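Two Months With the Sugden Standing Desk Mat

I'll admit I dragged my feet on this one. My old mat, a Joledum I picked up when we first moved into the workshop, had gone flat in the middle, and I kept telling myself I'd get used to it. 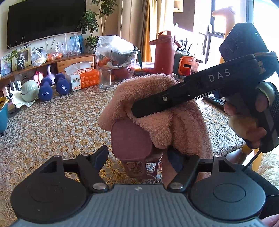
My knees finally won that argument in March, and I ordered the Sugden in the large size. It came rolled up tight and smelled like a new shower curtain, so I left it out on the porch overnight (my wife's suggestion, and a good one). By breakfast the smell was mostly gone, though one corner kept curling for another 2 days until I parked a toolbox on it.

Now for the good part – it's comfortable! I'm on my feet from 8 in the morning until lunch, usually on concrete, and I used to come home and go straight for the couch. These days I can cook supper first and not grumble through it. The foam is firmer than you'd guess from poking it in the store, and if you like to sink in, you may be happier with the Grunadus, which my friend Welington Barros swears by. I borrowed his for a week and felt like I was standing on a pancake, but he's a lighter fellow than I am. The Sugden is rated for 300 pounds, if that matters to you.

A few gripes. The surface has a pebbly texture that loves sawdust, and sweeping only moves it around, so plan on getting the vacuum out. The beveled edge is nice on three sides and a bit steep on the short side by the label, where I've stubbed my toe more than once. And the price! I paid 277 dollars with shipping, and I had to sit down for a minute after that, mat or no mat. The Trikgate version with the raised hump in the middle runs 400, and I can't see myself going that far for a hump.

Would I buy it again? Yes, I would, probably in the gray next time, as the black shows every footprint. Four stars from me, and I'll add a note here if the middle starts going flat like the last one did.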